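Staying at Endale: Your Questions Answered

We get a lot of the same questions from people who are thinking of spending a few nights with us, so we've gathered them up in one spot. If you don't find yours, please write or call. We like hearing from folks before they come!

How do I get to Endale?

Most guests take the bus to Vukdale and get off at the last stop, across from the Arkeo bakery. From there it's a pleasant walk of 6 blocks, mostly flat until the very end, when it isn't. If you have heavy bags, or small children who have had enough of the day, call from the stop and we'll come down with the car.

What time can I check in?

Any time after 2 in the afternoon. You're welcome to leave your bags earlier and go have lunch somewhere. If your bus gets in late, let us know and Tekle Sisay will wait up for you - he reads until midnight anyway and is glad of the company.

What comes with the bed?

Every bed has a fitted sheet, a blanket and pillows, and you'll find more blankets in the hall closet. Take as many as you want, because the nights in February get colder than people expect. Some guests like a soft pillow and some like a firm one, and we have both, so please ask and don't lie there suffering.

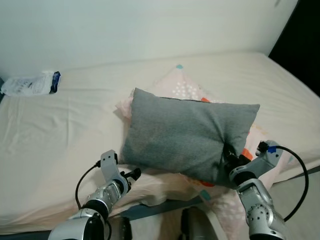 A pink pillow and a smaller gray cushion on a cream-white sheet.

Is breakfast included?

It is, and it's a good one. We put out bread, eggs, fruit, and whatever jam my sister has sent over from Istetti (plum, lately, and a great deal of it). Coffee is ready at 6 for the early risers and we keep making it until the last person has come down. Tell us about allergies when you book so we can shop properly.

Can I bring my dog?

Yes, if your dog is friendly with other dogs and doesn't mind a cat who thinks she owns the stairs. There's no charge. Please bring a bed or blanket for your dog to sleep on, and keep it on a leash in the garden while the beans are coming up.

Can I borrow an extra chair for my room?

Of course. Ask at the desk and we'll find you one. You can carry it out to the garden in the evening, too, when it's lovely and cool. Just bring it back in before you go to bed, as the wind comes up hard at night and we have fetched more than one chair out of the neighbor's hedge. 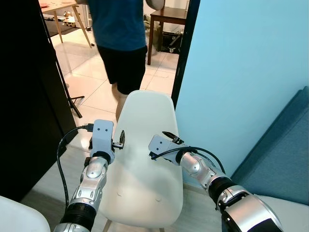

What if I have to cancel?

Life happens, and we try to be kind about it. Let us know by noon on the day before you're due and you'll owe nothing. After that we ask for $60 toward the room. If you'd like to move your stay to another month instead, we'll carry the whole booking over for you.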